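Gripper trials: where we are
2021-08-13

The comparison of the two candidate grippers for the Plenditero arm is past its halfway point. We started in March with the Pretov unit, and the Sial unit went on the wrist last month. Both run off the same Tralitz controller, so no code had to change apart from the open and close limits.

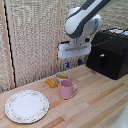
Table layouts are kept simple for this round. Wajid Kiani wanted household items in place of the machined test blocks we used last year, and he picked things that ask for different grasps. The pink mug has a handle on one side, the plate with the flowered rim lies flat and gives the fingers very little to get under, and the bowl is low and round. Each layout is run with both grippers before anything is moved. So far we have logged 2633 grasp attempts, and the plan is to add 700 more before we write anything up.

The mug has taken up more time than expected. A grasp on the rim is fast, but the wrist has to come down almost straight and the approach leaves little room for error.
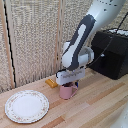

Handle grasps are slower and need a better estimate of which way the mug is turned. We have lowered the approach speed for both kinds and will rerun the last 300 attempts at the new setting, so please don't use the older numbers in slides yet.

Finger pads are the other open question. We have 4 pad materials on the shelf and have tried two. Wear is being checked at the end of each day, and the wrist camera stays on during every close so we can look at contact afterward.

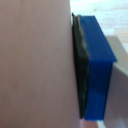

What we need from you

If you have booked the arm for next week, check with Wajid first. Pad changes take most of a morning, and the controller settings should be left alone until the reruns are finished.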